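Clearing out the desk

The desk in the back room has been a dumping ground since we moved to Drindberg. I bought it secondhand for 101 dollars from a Deltance outlet, mostly for the wide drawer, and then spent two years filling that drawer with things I never looked at again.

Last month I finally pulled everything out. It took most of an afternoon. There were 13 dead pens, a stack of manuals for appliances we no longer own, two phone chargers, and a roll of stamps at the old rate. I kept the stamps and one charger. The rest went to recycling or the trash.

I wiped the drawer with dish soap and a little warm water, then did the top. The dark wood grain shows every fingerprint, but it shines nicely when it's clean. The only thing I've let back on it is a white bowl.

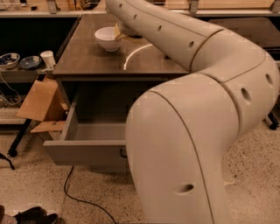 What goes back in

I'm going slowly with this part. The walls of the drawer are tall, so things tend to pile up and the bottom layer gets forgotten. My plan is one layer only – paper on the left, stationery on the right.

The bowl is for keys and coins. I looked at a Sakelent divider set, but it's 11 inches deep and I haven't measured the drawer yet. I'll do that before I order anything.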